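So I finally made it to the Kostari open day in September, and I've been boring everyone with it ever since! Elsa Ojala showed us around and told us they record up to 64 sessions a day (wow). 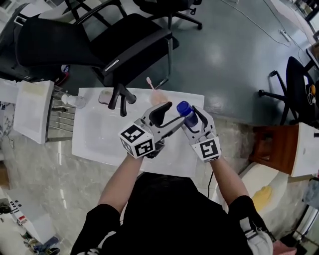

*Bottle duty at the washbasin, one gripper per hand.*

I got a turn too, and those things are harder to steer than they look – my wrists gave up way before I did. You squeeze, the fingers close, and then you have to remember your elbows exist. Elsa made it look like brushing her teeth.

The building is lovely as well, with a mezzanine and a big tall window.

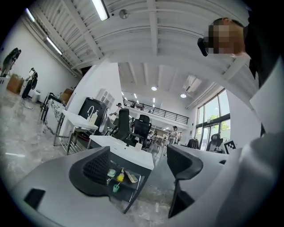 ## Getting there

Take the 43 bus and get off at Karppinen. Go early, the 2 p.m. group was packed.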